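Course Handout 3: Building a Tabletop Arm Cell in a Shared Workshop

Home and Small-Shop Automation
Instructor: Manouchehr Jalali
Workshop supervisor: Iolo Phillips
Revised 20 August 2024

Purpose of this handout

This handout accompanies the third unit of the course. It covers the layout of the cell, the mounting of the arm, the simulated model that each team prepares before the build, and the first pick-and-place routine. Students are expected to have read Handouts 1 and 2 and to have completed the workshop safety induction. Students who have not completed the induction may attend the lecture but may not work at the bench.

The project is a small cell of the kind that a person might reasonably build in a garage, a spare room or a membership workshop. It consists of one arm, one table, one gripper and one type of part. The part is a flat square tile. The task is to pick the tile up from a known position, move it, and set it down square to the table edge. The same task is used throughout the unit so that results from different teams can be compared.

3.1 Terms used

Base frame: the coordinate system fixed to the bottom of the arm. All joint positions are computed from it.

Table frame: the coordinate system fixed to one corner of the table top. All part positions in student programs are to be given in this frame.

Tool center point: the point on the gripper that the controller drives to a target. For this unit it lies midway between the gripping surfaces.

Approach height: the distance above the table at which the arm stops before it moves straight down to the part, and to which it returns after gripping.

Payload: the total weight carried at the wrist, including the gripper itself. Students frequently leave the gripper out of this figure.

3.2 The table

The table must not move when the arm changes direction. A light table will rock even under a small arm, and an error at the feet becomes a larger error at the tool. Teams building at home should load the lower shelf or fasten the table to a wall stud. Teams in the shared workshop will use the benches along the north wall, which are already fixed.

Check the top for flatness with a straightedge, first along the length, then across, then on both diagonals. Record the largest gap found. A gap that can be felt with a fingernail should be dealt with before mounting. Shims are acceptable under the table feet. They are not acceptable under one side of the mounting plate.

Keep the arm close to one end of the table. A central position appears attractive on paper, but it divides the usable area in two and places the cables where the work should be.

3.3 The mounting plate

The plate spreads the load of the base over the table top and gives a repeatable location if the arm has to be removed. In a shared workshop it will be removed often. Each team should therefore fit two dowel pins in addition to the bolts. The bolts hold the plate down; the dowels set its position.

The order of work is as follows.

Mark the plate outline on the table with a sharp pencil.
Drill the bolt holes through the plate, using it as its own template.
Bolt the plate down loosely and set its angle.
Tighten the bolts in a cross pattern.
Drill and fit the dowels last.
Place the arm on the plate and tighten its base screws in the same cross pattern.

The angle of the plate relative to the table edge must be measured and written down. A plate that is one or two degrees out of square is perfectly usable if the angle is known and entered in the program. An unmeasured plate will produce a position error that grows with reach, and students commonly lose an entire session looking for that error in the gripper.

3.4 The simulated cell

No team may power an arm until a simulated version of its cell has been reviewed by the instructor. The model does not need to be attractive. It needs to contain the table at its true size, the arm on its mounting plate, the gripper, the part, and any wall or door within reach of the arm at full extension.

The course uses the Huretti modeling package, which is installed on all workshop computers. Students may use another package at home if it can export joint angles as a plain text table. The starter file, named Dostik, contains a floor, walls and a bare table. Teams replace the table dimensions with their own and add the remaining items.

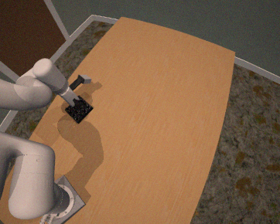
Reviews of student models concentrate on four matters. The first is scale. A model in which the table is drawn in inches and the arm in millimeters will load without complaint and give meaningless results. The second is the location of the tool center point, which is often left at the wrist flange. The third is the collision shape assigned to the gripper. A simple box around the whole gripper is safe but may prevent the arm from reaching a thin part lying flat. Separate boxes for the body and the gripping parts are preferred. The fourth is the room. A wall or a door that swings toward the bench must be present in the model even when the planned path stays well away from it, as the planner is free to choose an elbow position that the student did not foresee.

Contact and friction deserve particular caution. A simulated gripper will hold a tile by whatever rule the software has been given, and the default values in most packages are generous. Success in the model shows that the path is reachable and clear. It does not show that the grip is adequate. Grip is tested at the bench under section 3.6.

Surface appearance is optional. Teams that wish to add a wood grain or a floor texture may do so, but no marks are assigned to it. Teams planning to add a camera in the later units should keep the lighting in the model simple for the present and should note the direction from which shadows fall.

3.5 Setting the path

The routine has six positions: home, above pick, pick, above place, place, and home again. Teach or compute these in order. The move between each upper position and the one below it must be a straight line in the table frame. The long moves may be joint moves.

The approach height should clear the part already in the gripper as well as anything resting on the table. For the tile used in this unit, set the first approach height generously and reduce it only after the routine has run correctly. There is no credit for cycle time in this unit.

Run the complete path in simulation without the part, then with the part attached. Save the joint table from both runs. If the two tables differ, the payload or the tool center point has been changed between runs and the cause must be found.

3.6 First powered run

The first powered run takes place with the workshop supervisor present. Mr. Phillips will confirm the following before releasing the key.

The emergency stop is within reach of the operator and has been tested.
The base screws and plate bolts have been checked by a second student.
The cable loop allows full rotation of the wrist without pulling.
The speed limit is set to the lowest available value.
All persons are outside the marked line on the floor.

Run the path without a part. Stop at each of the six positions and compare the displayed joint angles with the saved table. Place the tile only when all six agree. After the first pick, hold the tile at approach height for one minute and check it for slip against a pencil mark on its edge. If it has moved, clean the gripping surfaces before raising the grip force.

Replacement gripper pads are kept in the Carvalho cabinet, drawer 151. Sign for each pair taken. Worn pads go in the tray beneath and should not be returned to the drawer.

3.7 Work to be submitted

Each team submits one folder through Clokico containing the model file, the two joint tables, a dimensioned sketch of the table and plate, and a one-page account of the first powered run. The account should state any difference between the simulated and measured positions and the team's explanation for it. A difference that has been measured and left unexplained will receive more credit than one that has been omitted.

Teams building at home must also submit a sketch of the room showing doors, outlets and the operator's standing position. Home builds may not be powered before this sketch has been approved.

3.8 Reading for the next unit

Read Handout 4, sections 1 through 3, on fixtures for flat parts. Students who joined the course in March should also review the notes on coordinate frames from the earlier term, as the notation has changed and the old symbols will not be accepted in submitted work.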